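We use cookies to remember your settings and to count visits. By continuing to use this site you agree to our cookie policy. Accept | Manage settings

Planning and Budgeting for a Two-Arm Bench Cell: Frequently Asked Questions

Last updated Wednesday, April 11, 2018

These are the questions the Drumen sales desk gets most often from small shops and labs pricing a bench cell for light handling work. For anything specific to your site, call the Drarnley office.

Do I need two arms or will one do?

If the part can sit in a fixture while it is worked on, one arm is usually enough. Two make sense when one has to hold and the other has to act, or when you want to skip building fixtures for short runs. Price both. A second arm does not double the total, but it comes close once you add its gripper and cables.

What is left out of most first budgets?

Grippers, spare fingers, cables, mounting plates, the table, and the hours to set it all up. We suggest putting the arms down as 60 percent of the total and keeping the rest for everything else. Buyers who put the whole amount into the arms tend to be back for a second purchase order within a few months.

How long is delivery?

Arms ordered with standard grippers ship in 8 weeks. Custom fingers add time, depending on the drawing. Orders confirmed before the end of May go out on the current price list.

Can I use my own table?

Yes, if it is rigid and level and you can bolt to it or to the floor beside it. De Haan supplies the stands we quote by default, but you are free to take that line off.

What should I look at when I plan space and cabling?

Measure with the grippers on. The fingers and their mounting plate add reach past the wrist, and two arms facing each other use up the middle of a table quickly. Allow for the cable as well. On a gripper wired from the outside, it needs enough slack for the wrist to turn, and that loop takes up room under the arm. 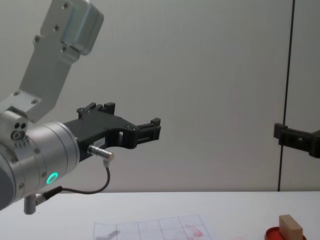 What about small jobs like stamping or marking paper?

Paper work puts very little load on an arm, so don't pay for payload you won't use. Spend on finger shape instead. A small wooden block is easy to grip, a flat sheet on a table is not, and you may want a stop or a light clamp to keep the sheet from sliding. Ink gets on things - order a spare set of fingers.

Can I try it before I buy?

Yes. The demo room at Hotatthorpe can be booked by the half day. Bring your own parts, including the bad ones. The fee comes off your invoice if you order.

What are the payment terms?

50 percent with the order and the balance on delivery. Leasing is available on complete cells only.

What does it cost to run?

Power is a small item. Plan for cables and finger pads as wear parts, and for one service visit a year. Travel is included within 70 miles of Drarnley and charged at cost beyond that.

Do you take trade-ins?

Arms only, with the controller and teach pendant. We don't take back grippers.

Get price changes and demo dates by email. Enter your address to join the newsletter. Unsubscribe at any time.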